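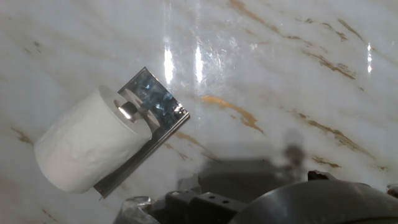
*Sasbridge, 2 January 2026*

**Small rooms, small fittings: notes for the hosts' morning**

(Leave the first slide up while people find a seat. Coffee is at the back, so give them a few minutes.)

Good morning, everybody, and a happy new year to you all. It's lovely to see so many of you up and about this early in January, and I see a few faces from last April's session on linens, so thank you for coming back for more! My name is Érica Portela, and for those who don't know me, I look after the guest bathrooms at the Öberg house and at Ludine, and I've been known to talk about towels for longer than anyone asked me to.

Today it's toilet paper holders. I know, I know. Stay with me.

This one is about as plain as a holder gets. A square polished plate against the marble, a short spindle, and a good fat roll on it. There's no lid and no little shelf for your phone. Helge Bråten, who planned this morning with me, likes a plain holder too. And the marble (look at that gold and brown in the veining, isn't it pretty?) is a treat, and so is the roll, which has plenty of paper on it. A guest who walks into a bathroom and sees a full roll relaxes a little. I really do believe that.

(Pause. Somebody will have a story about a hotel. Let them tell it.)

**Where it goes**

So, placement first. Before you put a single hole in the wall, sit down. I mean it, close the lid, sit, and reach out without leaning or twisting. Put a bit of painter's tape where your hand lands. Then ask someone taller to do the same, and someone shorter, and if you have a parent or an aunt with a bad shoulder, ask them too, and be nice about it. You'll end up with a little cluster of tape, and the middle of that cluster is your spot. We did this in every bathroom at Ludine and in two of them the old holder had been behind people's elbows for years.

Check the door as well. If it swings in, open it all the way and see what it hits. And if there's a radiator on that side, keep the paper well clear of it.

**Stone and shiny plates**

Marble. I love marble and I have also cried over marble. If your wall is stone and the holder needs screws, please get a person who works with stone to drill it. I had one tile done in a hurry at the Öberg house and the crack ran right up to the window. The replacement came to 436, and I could have bought a whole set of fittings for that and had something left over for lunch.

For cleaning, the thing to remember is that the metal and the stone next to it want different treatment. A lot of us have a spray for limescale that works beautifully on chrome, and most of those sprays have acid in them, and acid will leave dull marks on polished marble that you can't wipe away. So anything sour stays off the wall, and that includes vinegar and lemon. I use a soft cloth, warm water, and one drop of dish soap, and then a dry cloth straight after. The dry cloth is where the shine comes from. Go around the edge of the plate too, where the dust settles, and take the roll off while you do it so you don't end up with a soggy roll.

(Hold up the two cloths. Pass them around if the room is friendly.)

A mirror-bright plate shows every fingerprint, and I want to be fair about that. If you have back-to-back guests and ten minutes per bathroom, a brushed finish will be kinder to you. Helge has brushed everywhere at Josdale and is very smug about it, as he'll tell you himself after the break. I like the sparkle and I'm willing to rub.

**Open spindles**

A short open spindle is my favorite kind for guests. You slide the old core off and slide the new roll on, and it takes one hand. With the spring-loaded sort, I used to find the spring on the floor, the bar in the sink, and the roll balanced on the windowsill. Do give the spindle a wiggle each time you change the linens, and if the plate moves with it, look for the tiny set screw, usually underneath, and bring the right hex key. Mine lives in the cleaning basket on a ribbon.

Take your own roll with you when you go shopping! Thick rolls need room to turn, and some holders sit so close to the wall that a full one rubs on it. Between the two houses we went through 408 rolls last year, so I've had a chance to form opinions on this.

Over or under? I hang it over, my mother hangs it under, and I'm not going to take a vote, as we only have the room until lunch.

**Spares**

Put the spare where it can be reached from the seat. A basket on the floor is fine, or a low shelf. I leave two spares per bathroom for a weekend stay and more for a family. Take the wrapping off the first one, as nobody wants to fight plastic in the dark.

(Questions here, then break. Remind them that the sign-up sheet for the Josdale visit is next to the milk, and that Helge starts again with shower doors.)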